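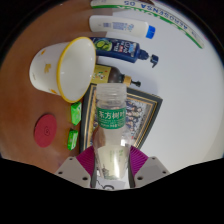
About Prukix

Prukix writes handling rules for people who work with robots around ordinary household things, and then we sit down with those people and help them actually keep to the rules. That second part takes up most of our days. We started in a rented room above the old Magagula furniture store with two desks and a very long table, and although we have moved since then, the table came with us and is still where most of the arguments happen!

The company was started by Rehema Athumani and Afshin Babaei, who had both spent years on factory floors where every part arrived in the same tray, facing the same way. Homes are a different matter. A shelf in somebody's bathroom or the end of a kitchen table holds pump bottles, cups, little wrapped packets and a framed photograph or two, all crowded up together, and a gripper has to get in among them and come out with the one thing it was sent for. The safety standards we had grown up with had very little to say about that, so we began keeping our own notes, and the notes grew into the Drulix Handbook.

What is in the handbook

The current edition has 80 rules and went up on our site on 25 April 2024. We try to write each one so that a person on their first morning can read it once and get to work. A few that visitors always ask us about:

Approach a clear plastic bottle from the side and close both pads on the body together. Squeeze only as much as the lift needs.

Leave the table as you would find it in a real home. If a bottle has neighbors, it keeps its neighbors.

Any open container is treated as full until the operator has looked inside.

Check the finger pads and the screws on the plates before every session, and write your initials on the sheet.

Anything breakable within reach of the jaws is named out loud before the first grasp. (New people feel a bit silly doing this. They get over it by lunch.)

Photographs of real families or groups that turn up in a recording are covered by our privacy rules, which have a chapter of their own.

How a rule gets made

Someone on the team, or at one of the 26 workshops and labs that use the handbook, sends us a short note about something that went wrong or nearly did. We received 249 of these notes last year and we read every one. Anel Engelbrecht sorts them, tries the situation on our own table, and writes a draft. The draft goes out to the labs for comment through the end of February, and we publish the replies along with our answers, even the grumpy ones, which are often the most useful.

We also take rules out. Nine of them went in the last edition, mostly because the equipment had changed and they were only slowing people down.

Who we are

Rehema looks after the handbook as a whole and has the final word on wording. Afshin runs training and does most of the traveling. Riaan Shezi visits labs that would like a review, usually for two days, and leaves them with a written report in plain language. Lindiwe Mkhize joined us from Lustberg and is in charge of everything to do with recordings, consent and storage.

Come and see us

We love having visitors, and you don't need to be a member lab or know the first thing about grippers. Write to us through the contact page, tell us a little about what you're working on, and we'll find a morning that suits. Please wear closed shoes and tie back long hair (rules 3 and 4). Coffee is in the front room, and it stays in the front room.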